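上个月就收到了Henare开放日的邀请，拖到出发前一晚才想起来订车票，幸好还有座。2026年7月12日，我一个人背着包到了Hurnbridge，下车的时候天阴着，路口有人举着牌子给大家指路，心里一下子就踏实了。

Henare做的事情，说起来其实挺朴素的：人拿着夹爪把活儿干一遍，把手上的动作记下来，再拿去教机器人。以前我只在文章里读到过，总觉得隔着一层，这回能站到桌子边上看，还能自己上手，我高兴得像小时候去春游！

接待我们这一组的是Lorraine Gilchrist，她在这里带示范小组，嗓门不大，但特别有耐心，谁问什么她都停下来慢慢答。（顺便说一句，组里还有一位Lorraine Rakena，负责整理录下来的数据，两个人同名，同事们干脆都叫姓。）Gilchrist先让我们轮流把手持夹爪拿起来掂一掂，什么东西都不夹，就在桌面上方慢慢地移，开一点，合一点。她说新人第一天都从这里练起，手要是急了，后面录什么都别扭。
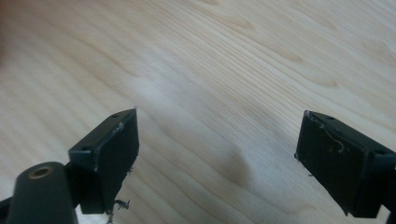 我自己试的时候，最不习惯的是手腕。平时拿杯子、翻书，手指早就替你把角度调好了，根本不用想；换成两根硬邦邦的指头，偏一点点就对不上，得连胳膊带肩膀一起挪。旁边一位从Cernimeo来的大姐笑我像在端一碗太满的汤，我看她轮到自己的时候也差不多，哈哈。

Gilchrist还讲了一个我以前没想过的问题：人做示范的时候特别爱“抄近路”。比如东西没放正，我们会顺手拨一下，拨完自己都不记得，可是这一下也会被录进去。所以她们练的时候要求动作之间留一点停顿，该对准就对准，该松开就干干净净地松开。她说一个新任务一般要录2,000遍示范，挑掉不能用的，剩下的才交给Rakena那边。我问她录到后来会不会烦，她想了想，说头几百遍会，后面反而安静下来了，有点像织毛衣。

接下来看的是双手任务，也是我这一趟最想看的。每人一手一个夹爪，面对桌上的小盒子，两只手得互相迁就着来。
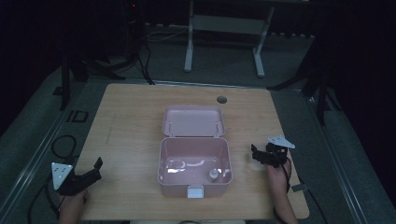 两只手一起用，难度可不是翻一倍那么简单。我总是盯着右手，左手就自己飘走了；等回过头来管左手，右手又歪了。轮到我时说好是15分钟，感觉一眨眼就没了，胳膊倒是酸得很诚实。Gilchrist教了我一个办法：先让两只手都停稳，眼睛看着要碰的那个地方，再动其中一只。听着很普通，照着做确实顺了不少，至少我不再憋着气了。

还有一件事让我印象很深。Rakena说，她们并不专挑动作最漂亮的人来录，反而希望示范的人各有各的习惯，有人快，有人慢，有人喜欢从侧面靠近，有人喜欢从上面下去。她翻出一份记录给我们看，同一个任务，录过的人已经超过70位，里头有学生，也有退休的老师傅。我问她能不能看出谁是谁，她说看久了能猜个大概，跟认笔迹差不多。

中午在楼下吃的三明治，味道一般，咖啡倒是很好，我喝了两杯。下午有一场Bondel的人来讲遥控操作，讲的是人坐在一边，机械臂在另一边跟着动，和手持夹爪是两条路子。现场有人问到底哪种好，主讲人说看任务，也看场地，他们自己两种都用。我坐得靠后，有些细节没听清，散场以后想去追问，结果队排得太长，只好作罢。

给想去的朋友提个醒：穿舒服的鞋，袖子别太宽，轮到上手的时候要挽起来。从车站走过去有一段上坡，带小孩的话还是坐车吧。Gilchrist说10月还会再办一次，到时候想加一个叠毛巾的任务，我已经跟她讲好了，要来报名叠毛巾。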